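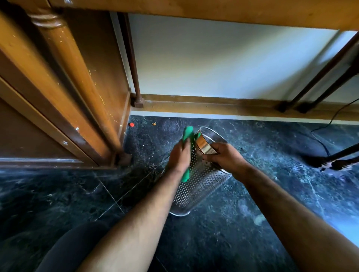 The Shop on the Square Is Shut Today

Until I moved to Nimden I had never tried to buy a lightbulb on a holy day. It hadn't come up. Where I lived before, the shops shut when the shopkeepers got tired, and religion was something that happened to other people's mornings. Nimden has 184 public-holiday regulations on its books, inherited from three governments and one very energetic bishop, and I have now broken most of them by accident.

The one that matters this year is the closing law. Under it, shops larger than a modest kitchen must stay shut on the day of rest and on the great feasts. The government wants to scrap it. The church wants to keep it. The opposition wants whatever will be least popular by January, when it plans to blame somebody. I have read the speeches on all sides, which took an entire holy day, there being nowhere to go.

I should declare my position. I don't believe in God, I have not been inside a church since a cousin's wedding, and I would like the law kept. This has made me few friends. My secular acquaintances think I have had a knock on the head, and the devout ones look at me the way you look at a fox that has come into the garden and started weeding.

The case for scrapping the law is usually put as a case for freedom. A state that has no official religion, the argument runs, shouldn't be in the business of enforcing one faith's idea of rest. Those who wish to pray may pray, those who wish to buy a garden hose may buy a garden hose, and the government will stand politely to one side. I find this hard to fault on paper. The law plainly has a religious origin. Its preamble mentions the Almighty twice and the soul once, and no modern draftsman would dare.

But a law's parentage isn't the same as its use. Half of what we now call labour rights turned up wearing a cassock. The prohibition on usury, the limits on what you could take from a debtor, the notion that a servant is owed a day to himself: all of these were preached long before they were legislated, often by people whose views on everything else would make your hair stand up. We kept the useful bits and let the rest go quietly out of print. I don't see why the day off should be the item we hand back.

Consider who will be working if the doors open. It won't be the minister. It won't be the gentlemen from the Wasero chain, which has 500 branches and has been paying for a good many full-page letters on the subject of liberty. It will be the woman on the till at Sindside, who currently has one day in the week when her employer cannot telephone her with a small favour to ask. We are told she will be free to refuse. I have worked in a shop. I was free to refuse as well, and the rota had a way of remembering it.

Tarmo Kalniņš, whose column in the local paper I read mostly for the exercise, wrote last month that the closing law is "a medieval hangover kept alive by people who are afraid of an empty pew." He may well be right about the pew. The bishop's office organised a march of 2,000 people through Paiva in the rain, and the banners were all about tradition and the family, with hardly a word for the woman at Sindside. If the church had led with her it might have won the argument by now. Instead it led with a brass band and a sermon on the decline of modesty, and several people who had come out in support of shop workers found themselves marching, with some surprise, against short skirts.

This is the recurring trouble with having clergy for allies. They are right about the thing in front of you and then they want to tell you about the other things. I have sat through a public meeting at which a priest made the finest defence of the working man's leisure I have ever heard, and then used the warm applause to slide into a remark about divorced people that emptied a third of the chairs. I stayed, out of cowardice and because there was cake.

The secular side has its own version of the problem. It is so keen to get the bishop out of the statute book that it hasn't looked at who is coming in behind him. A day ruled by the church can be argued with. It has a doctrine, an address and a man in a hat who has to answer letters. A day ruled by the opening hours of Wasero has a customer helpline.

What I would do, if asked, is rewrite the thing from top to bottom. Take out the Almighty and the soul, who can presumably look after themselves. Let the smaller faiths swap the day for their own, as they have been asking to for years while both large camps talked over their heads. Leave the chemists open, and the bakeries until 5, and then say in plain language that people who sell things for a living are entitled to stop doing so, all together, once a week, for no reason that has to be given to anybody.

Neither side has taken this up. I sent it to my deputy, who replied with a signed photograph. The vote is expected after the winter recess, and in the meantime I have bought a spare box of lightbulbs.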